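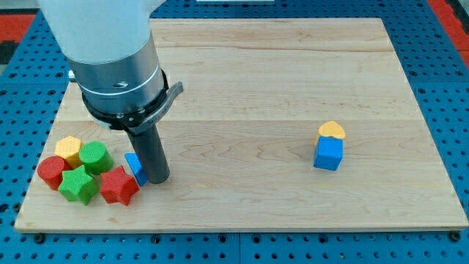
A robot arm over a wooden board on a blue pegboard table.

DOLDEN, February. The government of Dolden has received a formal reply from Gomier to its proposal for advance notice of military exercises near the shared border, government spokesperson Kerubo Kirui told reporters at a morning briefing.

"The reply was delivered through diplomatic channels and is being studied," Kirui said. "Its tone is constructive. The government regards it as a basis for talks at the level of deputy ministers."

Under the proposal, each side would inform the other at least 90 days before any exercise held within the Were district that involves more than 1,121 service members. Observers from the other side would be invited to attend the opening stage. Smaller exercises would be reported in a yearly summary.

Asked whether Gomier had accepted the notice period, Kirui declined to give details of the text. She said that the two sides still differed on the treatment of air units and that this question would be placed first on the agenda. No location for the talks has been agreed.

The spokesperson also confirmed that the direct telephone line between the two defense ministries remains in operation. It was used four times last year, in each case to clarify the movement of patrol vehicles.

In response to a separate question, Kirui rejected a claim made in parliament that the proposal would limit the deployment of air defense equipment ordered from the manufacturer Pratimix. "The document deals with notice and observation. It places no ceiling on equipment and does not affect any existing contract," she said.

The opposition has asked for the full text to be published before talks begin. Kirui said that members of the parliamentary defense panel would be given access to it in closed session, and that publication would require the consent of both governments.

The border between Dolden and Gomier runs for 717 kilometers. The present arrangement on exercises covers only live artillery fire and expires at the end of the year.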